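Sleep Claims on Bedding Labels Don't Hold Up, Tenant Group Finds

August 24, 2026

Xolalpa, a renters' advice group, today released a review of 50 bedding products sold with promises of deeper or faster sleep. For 37 of them, the sellers could not supply a single study of the product itself.

"We asked a plain question and got a lot of brochures back," said Zyanya Becerra, who led the review. "One company sent us a customer survey and called it clinical. We don't know what was clinical about it."

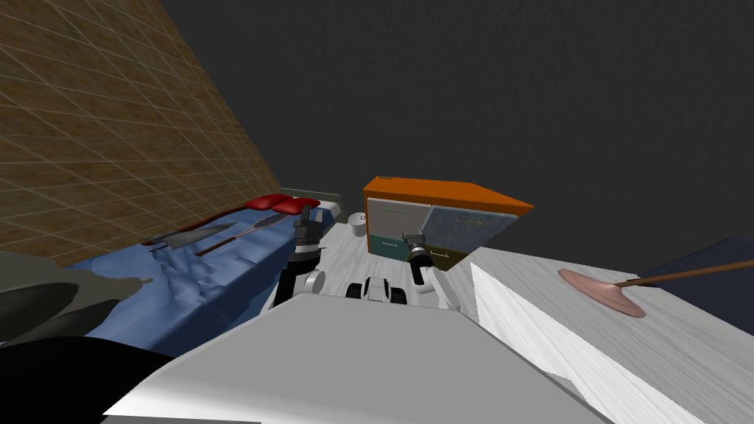 The group began looking into the labels after members in small furnished rooms complained of paying extra for "sleep-ready" bedding packages. Such packages added as much as $50 a month to the rent. Xolalpa compared several with ordinary sheets from discount stores and saw little on paper to explain the price.

Words such as "restorative" and "climate-smart" appeared often in the sales material. Few sellers said what they meant by them. Thread counts were no clearer, and two sellers gave different numbers for the same sheet.

Lingyun Cai, who read the studies that did arrive, was not much impressed by those either. "Most were short and had no comparison group," Cai said. "Maybe a sheet can help you sleep. These papers don't show it."
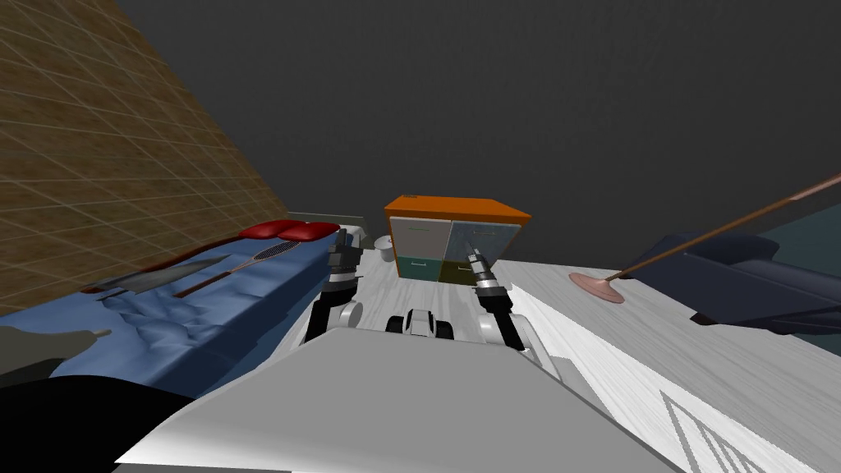

What Renters Can Ask

Xolalpa suggests asking landlords to list bedding fees separately on the lease and to say in writing whether they can be declined. The full review is free at the group's office and by mail.

Media contact: Elisa Farina, Xolalpa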